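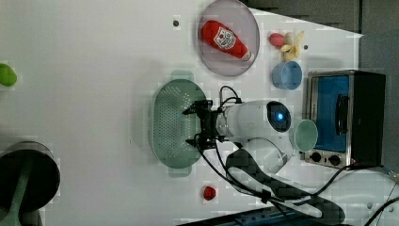 I've been itching to write this up since February, when Severino Bermúdez first talked me into trying relabelling on our kitchen table data. I was sceptical. I had read the papers, nodded along, and filed the whole idea under things that work for people with bigger computers than ours. Well, I've changed my mind, and I want to get the reasons down while they're fresh.

Some background for anyone who hasn't followed the earlier posts. Medon is our attempt at getting an arm to follow plain spoken instructions with toy food and kitchen things: put the ketchup on the plate, move the tomato into the colander, that sort of job. Up to now we did it the obvious way. Somebody picks a task, drives the arm through it, and saves the recording with the instruction attached. Then you train on the pile and hope.

The trouble is that the pile grows so slowly! Resetting the table between goes takes longer than the go itself, and after an afternoon of it your instructions all start to sound the same. Mine certainly did. I must have typed "put the banana on the plate" in my sleep.

So we swapped the order. The person at the controls gets no task at all. They play. They push things, pick them up, drop them in other things, tip cups over, change their minds halfway. We record the lot in one long run, chop it into short overlapping pieces, and only afterwards does someone watch each piece and write down what it shows. The last moment of a piece becomes the goal, and the sentence is just one way of naming that goal. If the ketchup bottle ended up lying across the plate, then "lay the ketchup on the plate" is a perfectly good instruction for whatever led up to it, even if the driver had something quite different in mind.

We wrote sentences for 1,000 pieces and left the rest with only their final picture as the goal. Both kinds go into the same policy (we call it Brukano, after a long argument I lost). It has two front ends, one for sentences and one for goal pictures, and both feed the same middle part. The sentences teach it what words mean and the much bigger unlabelled part teaches it how to move. That's the bit I love. A lot of the dull handwork simply goes away.

Does it work? Better than I dared hope. We kept back 5 instructions that never appeared in the written set, and gave the old policy and the new one the same starting layouts for each. The old one managed 2 of the 5. Brukano managed all of them at least once, and 3 of them every time we asked. What pleased me even more was watching it recover. When it fumbled a grasp it went back and had another go, where the old policy would carry on to the plate with nothing in its fingers and solemnly let go of thin air. I think that's the play data showing through, as play is full of fumbles and second tries, and our tidy demonstrations had hardly any.

It isn't all lovely. Cups lying on their sides are still a misery. The policy will happily roll one along the table for ages, and I suspect we've taught it to, because rolling cups is fun and all of us did far too much of it. Round things near the rim of the colander are hard too. And the sentences matter more than I expected: Severino writes "tomato in the strainer" and I write "put the red tomato inside the green colander", and for a while the model treated those as two separate jobs. Mixing our pieces properly before training helped a good deal. Swapping in a better text encoder helped again, though I haven't yet tested those two changes apart, so please don't quote me on which one did the heavy lifting.

One small practical tip if you fancy trying this yourself. Cut your pieces to different lengths. Our first batch was all one length, and the policy picked up a kind of internal clock — it would finish the job early and then fidget until its time was up, often undoing what it had just done. Mixed lengths cured most of that overnight.

Next on the list is longer instructions, two or three steps joined together, which is where I expect things to get properly difficult. Severino wants to feed each step in separately and have a second model decide when to move on. I'd like to try the whole sentence in one go first, mostly out of stubbornness. We've started recording fresh play for it already, with a ban on rolling the cups, and I'll post the first numbers once we have enough runs to trust them.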